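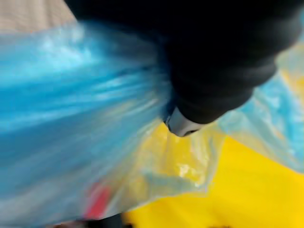 By Ishbel Crichton | 2018-04-14 | Local politics

I got to the Wurnham council meeting early last night, which was lucky, because by the time they started on the bus subsidy there were people standing all the way down the stairs. I've been covering this council for years and I don't think I've ever had to share my chair with somebody's coat before!

So, the vote. The ruling group wanted to cut the evening service on the 19 route and put the money into road repairs. Their group leader, Graziella Bianchini, told the room that the budget has to balance and that her members would stand together on it. They didn't. Two of them crossed over, the plan went down by a single vote, and the evening buses stay put until at least September.

Jomar Sebastian was one of the two. I caught up with him by the coat rack and he looked like a man who hadn't slept much. "I told Graziella last week how I'd vote," he said. "My ward has the hospital in it. People get off shift at ten and they need to get home." He wouldn't tell me if he's staying in the group (I asked twice).

The opposition was pretty pleased with itself, as you'd expect. Cinzia Gatti, who leads them, had brought along a petition with 900 signatures and read out a few of the comments people had left, including one from a night cleaner who walks home along the bypass when the last bus doesn't show. That one got a big round of applause from the stairs, and the chair had to ask for quiet.

There's still a hole in the roads budget, though, and I couldn't get a straight answer from either side on how they plan to fill it. Bianchini says some resurfacing will be pushed back. Gatti wants to look at parking fees first, and I can already hear the emails coming in about that one.

The finance panel takes it up next, with Pei-shan Choi in the chair, and she told me she wants written proposals from both groups before anyone sits down. The meeting is open to the public. It's in the small room again, so if you want a seat, go early.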